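Let the Prep Cooks Teach the Robots

By Benedikt Berchtold
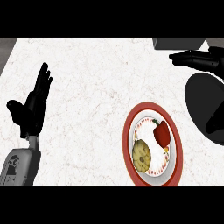 I have worked in kitchens for most of my adult life, and the last stretch of it has been at the Celard, a commissary kitchen in Sultport that sends out lunches to schools, two hospitals and a long list of offices. I love the place. I also love what has been happening in it since the company that runs us, Fonodier, decided that some of the plating and sorting should be done by machines with two arms and two hands. I know that is an odd thing for a cook to be excited about, so let me try to explain how I got here.

The part of the project I know best happens on a screen. Before a pair of robot hands gets anywhere near our produce, it practices in simulation, on a rendered counter with rendered vegetables. A pepper, a squash, a plate. The software people can run the same little job over and over, change where the plate sits, change what's on it, and see what the hands do. When they first showed us this in the break room I expected to be bored. Instead I stood there arguing for half an hour about how you pick up a pattypan squash.

It's a good argument to have! A pattypan is wide and low with a scalloped edge, and if you grab it from the sides the way you would grab an apple, you end up pinching the ridges, and those bruise. A bell pepper is the opposite problem. The skin is slick, the walls are hollow, and the stem looks like a handle but will snap off if you treat it like one. Every prep cook at Celard knows this in the fingers. I had never once heard any of us say it out loud, and suddenly four of us were talking over each other while a young engineer typed as fast as she could.

That afternoon changed how I think about automation at work. I had always pictured it as something that arrives in a crate. A truck backs up, somebody signs, and on Monday your station is gone. What I saw was slower and far more interesting. The machine knew very little, and the people who knew what it needed were the ones in hairnets.

So my first claim is a simple one: a workplace that brings in robots should treat the people who already do the work as teachers, and pay them as teachers. Fonodier got this half right. We have 11 cooks who spend part of the week in what the company calls review sessions, watching simulated runs and flagging the ones that look wrong. They are paid for the hours, at their normal rate. I think the rate should be higher, and I have said so in meetings and will go on saying it. Judging whether a grip will damage a pepper is skilled work. It took me years to get good at it, and the company is now getting those years in an afternoon.

My second claim is about which jobs go first. Our list of tasks for the kitchen, when we wrote the whole thing out, ran to 251 lines. That covers everything from breaking down boxes to tasting the soup. The instinct upstairs was to start with whatever costs the most in labor, and on paper that makes sense. But ask the people on the floor what they would hand over tomorrow and you get a different list. They say the cold room. They say moving the same vegetable from the same bin to the same tray for a whole shift, with your shoulders up around your ears by the end. I had a stretch of that work in my twenties and my right wrist still tells me when it is going to rain.

Clegg, the sister kitchen across the river, went by the first list. They automated portioning on the hot line, where the cooks liked working, and left the cold room as it was. I have friends over there and they are not happy. The machines do fine. The people next to them got moved to the jobs they had been trying to get away from, and several of the best ones have left. You can call that a success if you only look at trays per hour, and I suppose somebody has.

We went by the second list, and I wish more cooks could see how it feels. The woman who used to run our cold sorting now spends her mornings on menus. She has put a stuffed squash on the school lunch that kids finish, which I would have bet money against. Another of our people found out that he is very good at spotting trouble in the simulated runs – a hand that comes in too low over the rim of a plate, a wrist that turns later than it should – and he is learning the software side. He is 70 years old. He had been planning to retire in July and has put it off, because he wants to see how the next round comes out.

I should be fair to the people who worry, and there are plenty of them in my own kitchen. Some of what they say is right. A review session is pleasant today, but what happens once the hands are good? Do the teachers get thanked and shown the door? I can't promise they won't. What we did get was a written agreement that nobody who takes part in the reviews loses hours as a result, and that the agreement can't be dropped without a vote of the staff. It took a lot of stubborn conversation, and it should be standard anywhere this is tried. If your employer asks you to train a machine, ask for that page first, before you explain a single thing about peppers.

There is also the worry that cooking becomes less of a craft. I felt this one myself. But I have been surprised by how much more we talk about the craft now. Having to explain a motion to something that has no idea what a vegetable is makes you look at your own hands again. Why do I turn the plate before I set the squash down? Why do I leave space between two things that could sit together? Half the time there is a very good reason, and the other half I'm just copying the man who trained me. Our new hires get better instruction than I ever did, since we have finally had to put it into words.

I would like to see the review sessions opened up to the dishwashers next. They handle more plates in a day than the rest of us combined, and they have opinions about rims that would keep an engineer busy for weeks. I've asked for two seats in the next round. The engineers said yes right away, and the scheduling office is still thinking it over.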